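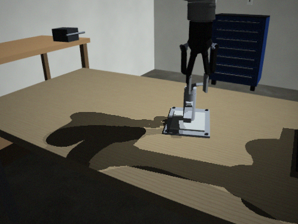
Kirstin Nisbet reckons two fingers will always slip on a lever that short, and that we should go straight to three.

Maybe. So far I've only compared two-finger grippers in simulation, the Whitlock against the Lilley. Same arm, same lever fixture, 144 tries each.

The Whitlock missed 36. Most of those were bad approach angles – the fingers came down too far along the lever and pushed it sideways.

The Lilley missed fewer but took longer to close. I've not tuned its controller yet, so don't read much into that.

Three-finger runs start on 10th June. Same fixture, lower grip force.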